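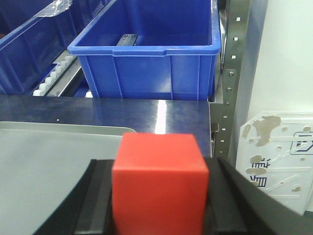 How hard should a two-finger gripper squeeze a small block?
Use the lowest force that holds the block through the fastest move in the program, then add 25 percent. Higher settings mark the part and wear the finger faces.

Setting the force
Start low and raise the setting in small steps. Run the full path at working speed after each step. A grip that holds at crawl speed proves little. Write the final value on the card at the station, with the part name and the finger type. Rainer Rothe keeps the cards for the Numdale cells and will replace lost ones.

Finger faces
Wipe both faces at the start of the shift with a dry lint-free cloth. No oil, no spray cleaner. Check the ridges for nicks with a fingernail, arm stopped and power locked out. Replace fingers as a pair, even if one looks fine – uneven faces push the part sideways as they close.

Stainless tables
Fine scratches are normal and need no repair. Glare is another matter. A bright streak from an overhead lamp can shift the edge a wrist camera finds on a part. Move the lamp or fit a diffuser before changing any camera setting. A matte mat also works if it is taped flat on all sides.

Bins and trays
Mark the bin position on the shelf or roller track and check it against the mark after every bin change. Keep plastic film out of the pick area; a loose flap can catch on a finger. Put odd parts back where they belong before the next run. Trays go against a hard stop, never lined up by eye.

Working near the arm
Nothing is picked up by hand while the arm is enabled. Press stop, wait 3 seconds, then reach in. This applies at slow speed too.

Service interval
Check finger screws every 1000 cycles and regrease the slide at the interval in the gripper manual. Zoila Huanca has the torque driver, cabinet 17. Sign it out.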